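미니어처 전략 게임 학내 리그의 초반 배치 규칙이 승패에 미치는 영향
학부 자율 프로젝트 최종 보고서

1. 주제를 정한 과정

우리 조는 네 명이고, 모두 교내 보드게임 동아리에서 미니어처 게임을 하고 있다. 동아리에서 주로 하는 게임은 소규모 분대전 규칙인 Kokach이다. 한 편이 모형 여덟 개에서 열두 개 정도를 운용하고, 지형을 많이 깔아 놓은 정사각형 판 위에서 다섯 라운드를 진행한다. 지난 학기 리그가 끝난 뒤 뒤풀이에서 "선배치가 무조건 손해"라는 말이 여러 번 나왔다. 나중에 배치하는 쪽이 상대 모형의 위치를 보고 대응할 수 있으니 유리하다는 주장이었다. 반대로 선배치한 쪽이 첫 라운드의 선공을 가져가므로 결국 비슷하다는 의견도 있었다. 둘 다 체감에 근거한 말이었고 기록을 확인한 사람은 없었다. 그래서 이번 과제에서 리그 기록을 모아 실제로 차이가 있는지 보기로 했다.

2. 대상과 자료

분석 대상은 지난 학기와 이번 학기 리그에서 치러진 84경기이다. 경기마다 양쪽 선수가 기록지를 한 장씩 작성했고, 여기에는 진영, 배치 순서, 선공 여부, 라운드별 점수, 최종 점수가 적혀 있다. 두 장의 내용이 서로 다른 경우에는 점수판 사진을 찾아 맞추었다. 사진도 없는 경기는 선수에게 직접 물어 확인했다.

진영은 Cerix와 Brurneten 두 개가 가장 많이 쓰였다. Cerix는 원거리 사격이 강하고 이동이 느리다. Brurneten은 은폐 상태로 배치할 수 있는 모형이 많아서, 상대가 배치를 다 본 뒤에도 정확한 위치를 모른다. 나머지 진영은 경기 수가 적어 따로 나누지 않고 '기타'로 묶었다.

판은 동아리방에 있는 세 가지를 번갈아 썼다. 그중 Bloxham이라고 부르는 공장 지형 판이 가장 자주 사용되었다. 가운데에 높은 건물이 하나 있고 양쪽 배치 구역에서 건물 옥상까지의 거리가 조금 다르다. 이 점은 4장에서 다시 다룬다.

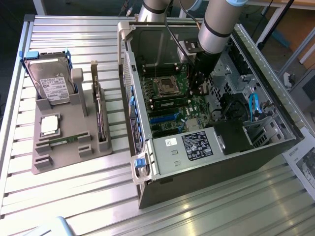
기록지의 항목은 중간에 한 번 바뀌었다. 처음에는 배치 순서와 선공을 한 칸에 적게 했는데, '후'라고만 쓰인 기록지가 후배치인지 후공인지 구별되지 않았다. 이번 학기부터 두 칸으로 나누었고, 지난 학기 기록 중 애매한 것은 모두 다시 확인했다. 이 작업에 예상보다 시간이 많이 들어 분석 일정이 한 주 밀렸다.

3. 분석 방법

먼저 전체 경기를 선배치와 후배치로 나누어 승률을 비교하였다. 무승부는 양쪽에 반 승씩 계산했다. 다음으로 진영별, 판별로 같은 비교를 반복했다. 선수 실력 차이가 결과를 가릴 수 있으므로, 리그 순위가 다섯 계단 이내로 가까운 선수끼리의 경기만 따로 뽑아 한 번 더 보았다. 여기에 해당하는 경기는 30경기였다.

계산은 스프레드시트로 했다. 처음에는 회귀분석까지 하려고 했으나 지도교수님과 면담한 뒤 표본 크기를 고려해 단순 비교에 집중하기로 했다. 대신 라운드별 점수 흐름을 추가로 정리했다. 최종 승패만 보면 배치의 영향이 언제 나타나는지 알 수 없다는 의견이 조 안에서 나왔기 때문이다.

4. 결과

전체로 보면 후배치 쪽이 조금 더 많이 이겼지만 차이는 작았다. 동전 던지기로도 충분히 나올 수 있는 정도여서, 이 결과만으로 후배치가 유리하다고 말하기는 어렵다. 순위가 가까운 선수끼리의 경기에서는 차이가 더 줄었다.

진영별로 보면 모습이 달랐다. Cerix를 쓴 선수는 후배치일 때 확실히 성적이 좋았다. 이동이 느린 진영이라 사격 위치를 잘못 잡으면 두 라운드 정도를 손해 보는데, 상대 위치를 보고 나서 배치하면 그런 실수가 줄어드는 것으로 보인다. Brurneten은 배치 순서에 따른 차이가 거의 없었다. 은폐 배치 덕분에 먼저 놓아도 상대에게 주는 정보가 적다는 점과 맞는 결과이다.

Bloxham 판에서는 배치 순서보다 배치 구역의 영향이 더 컸다. 이 판에서 치른 경기는 23경기였고, 창고 쪽 구역을 고른 선수가 철로 쪽 구역을 고른 선수보다 자주 이겼다. 창고 쪽에서는 첫 라운드에 옥상까지 올라갈 수 있지만 철로 쪽에서는 한 번의 이동으로 닿지 않는다. 조원 두 명이 줄자로 다시 재어 보니 모형 받침 하나 정도의 차이가 있었다. 선배치를 하는 선수가 구역을 고를 권리를 가지는 것이 우리 리그 규칙이므로, 이 판에서는 오히려 선배치가 이득이 되는 경우가 생긴다.

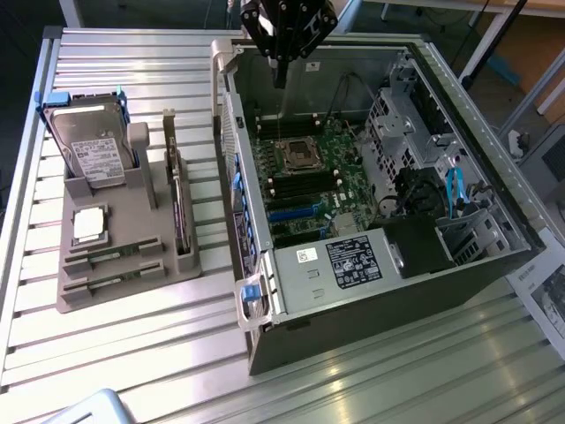 라운드별 점수에서는 첫 두 라운드에만 차이가 나타났다. 후배치 선수는 첫 라운드에 모형을 덜 잃었고, 두 번째 라운드가 끝났을 때 점수에서 앞서는 경우가 많았다. 세 번째 라운드부터는 차이가 거의 사라졌다. 이 시점부터는 증원 모형이 들어오고 목표물 위치도 바뀌므로 처음 배치가 큰 의미를 갖지 않는 것 같다.

5. 설문

리그 참가자에게 간단한 설문도 돌렸다. 배치 순서와 구역을 고를 수 있다면 무엇을 택하겠느냐는 질문에 대부분이 후배치라고 답했다. Bloxham 판을 전제로 물었을 때도 답은 거의 바뀌지 않았다. 기록상 이 판에서는 구역 선택권이 더 중요했는데도 그랬다. 자유 응답에는 "선배치하면 이미 진 기분이 든다"는 의견이 있었고, 경기 시간이 부족하니 배치 제한 시간을 두자는 제안도 여러 건 있었다. 제한 시간은 이번 주제와 직접 관련이 없어 분석하지 않고 동아리 운영진에 전달했다.

6. 한계

경기 수가 적다. 진영과 판을 함께 나누면 한 칸에 두세 경기만 남는 경우도 있어서 그런 칸은 해석하지 않았다. 선수가 배치 순서를 스스로 고른 경기와 주사위로 정해진 경기도 구분하지 못했다. 주사위에서 이긴 사람이 고르는 규칙인데 기록지에 주사위 결과를 적는 칸이 없었다. 조원 네 명도 모두 리그 선수여서 우리가 직접 치른 경기가 자료에 들어 있다. 이 경기를 빼고 다시 계산했을 때 전체 경향은 같았다.

7. 제안

Bloxham 판은 건물을 철로 쪽으로 조금 옮겨 양쪽 거리를 맞추는 것이 좋겠다. 다음 학기 기록지에는 주사위 결과와 구역 이름을 적는 칸을 추가한다. 새 기록지 양식은 부록 2에 실었고, 경기별 원자료는 부록 1에 표로 정리하였다. 선수 이름은 모두 번호로 바꾸었다.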